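Home > Arms and Cells > Cable Care > Gellenov Sleeve Kit

Gellenov Cable Sleeve Kit for Overhead Arms

Sold by Clollorico. Usually in stock.
Kit length: 200 cm
Page last checked: January 12, 2024

We have sold a lot of cable tidies over the years and most of them end up in a bin bag. The Gellenov kit is one we kept on the shelf, with reservations, so please read the whole page before you order.

What it is

A braided black sleeve with two clamps, a bag of hook-and-loop straps and a printed sheet. You bundle the main cable run for a ceiling-hung or gantry-hung arm inside the sleeve, clamp it above the base and leave the rest to hang free. The maker's leaflet calls this a "complete motion management solution". It is a sleeve and two clamps.

What it does well

The braid opens up when you push the ends together, so you can thread it over a plug without cutting anything off. It slides over painted surfaces without leaving black marks, which the older Nerka sleeve did not manage on our bench. The clamps hold. We hung a weight on one and left it there from July until we needed the hook back, and it had not slipped.

What it does not do

It will not make a bad cable route into a good one. If your cable snags at full reach now, it will snag in a sleeve, and a sleeved cable is stiffer, so you may pull the plug out sooner.

It does not cover the thin wires at the gripper. The leaflet has a drawing that suggests otherwise. The sleeve is far too wide for them and adds weight where you least want it. Leave those wires in their own loop with enough slack for a full turn of the wrist, and strap them where they meet the main cable.

It is not heatproof. The leaflet says "suitable for kitchens", and we asked what that meant and got no useful reply. Over a cold worktop, fine. Do not let it rest on a hob that is in use.

Fitting

Power the arm down and lock it out at the wall.
Take the old straps off. Cut ones go in the bin.
Wipe the cable with a damp cloth and look for nicks. Replace a nicked cable; a sleeve only hides the damage.
Feed the sleeve on from the gripper end, working the braid along by hand.
Fix the top clamp first, then move the arm by hand to its furthest reach and set the second clamp with the cable still slack.
Power up and run the full path at the slowest speed you have, watching the cable and keeping a hand near the stop.
Check the lowest part of the loop against anything that sticks up: pan handles, taps, open drawers.

The leaflet allows 7 minutes for this. Allow an afternoon the first time.

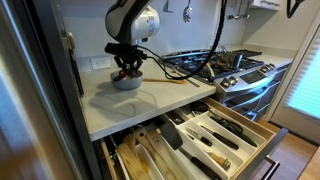

Overhead arm working over a kitchen counter, gripper in a small bowl. The main cable curves down in front of the stove, with thin wires looping from the gripper to meet it.

Looking after it

The maker claims 200 hours between checks. We look at ours far more often than that, and over a kitchen worktop you should too, as grease gets into the braid and dust sticks to the grease. Warm soapy water and a soft brush will clean it, with the sleeve off the cable. Let it dry fully before it goes back on.

Look hardest at the lowest bend and just under the top clamp. Fluffy strands mean the sleeve is rubbing on something. Find out what before fitting a new one.

Will it fit my arm?

Probably, if the cable hangs outside the arm. If yours runs inside the joints you do not need this. Haddadin stands take the clamps directly. Older Nerka rails need the adaptor plate, sold separately, and we think it should be in the box.

In the box

Braided sleeve, black
Two clamps with screws
Hook-and-loop straps
Fitting sheet (use ours above)

Spares

Straps and clamps can be bought singly. The "premium" strap pack is the same strap in a nicer bag, so we do not stock it.

Returns

Unused kits can come back in the original box. Once the sleeve has been trimmed we cannot take it, so measure your cable before cutting.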